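Snack and Drink Display

A snack and drink display is a small arrangement of packaged treats and bottled beverages set out so that people can see what there is and help themselves. It is one of the friendliest pieces of everyday housekeeping, found on shop counters, in break rooms and in plenty of home kitchens!

Drinks

Soft drinks, bottled tea and juice are usually kept together, apart from dry goods. A clear holder suits them wonderfully, as the colors of the drinks do half the decorating.

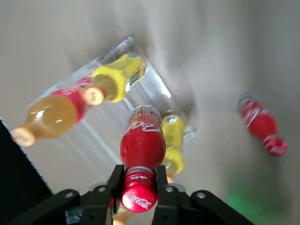
Coca-Cola and other bottled drinks with a clear plastic container.

Small bottles can stand upright or lie on their sides in tiers. Lying down, they show their labels along the full length, but caps need to be tight.

Snacks

Cookies, crackers and bars go in shallow baskets or open trays. Wire racks are a favorite — light, airy and easy to wipe down — and windowed bags look their best near the front.
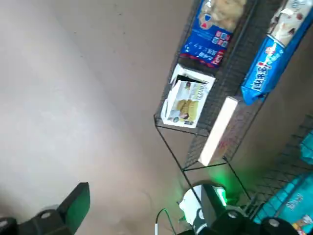
Should heavy boxes go on the top tier?
Light bags are the better choice up there, with heavy boxes kept low so the rack stays steady.

Restocking

Older packages move forward and new ones go in behind, a habit grocers call facing and rotation. Gunvor Haugen's handbook for the Trindel shops recommends emptying one tier at a time onto a covered table,

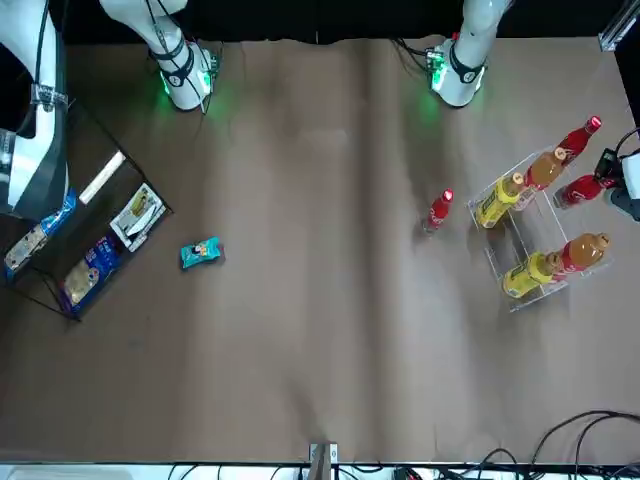
then checking dates, wiping the shelf and putting everything back by type. Loose packets go in last, where a gap is left. It is oddly satisfying work, and a small display takes only a few minutes.

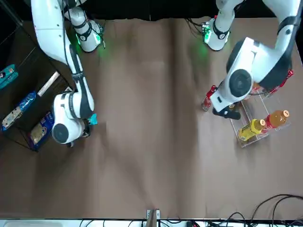 See also

Vending machine
Pantry
Candy dish
Tiered tray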